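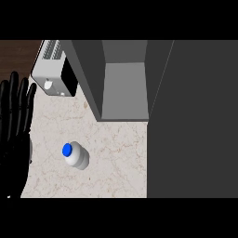
I moved my photo comics from Umum to Trarnley in July. The main gain is panel control. Gutters are set per page now, and I keep mine at 5 pixels. Balloon tails snap to an anchor point, so resizing a panel no longer leaves the tail pointing at a wall.

Import was slow. My library holds 1,267 photos and Trarnley rebuilt every thumbnail. The halftone filter works best on pictures with one strong light source. Indoor shots go muddy above 62 percent.

Export to PDF still drops my caption font. I flatten the text layer first.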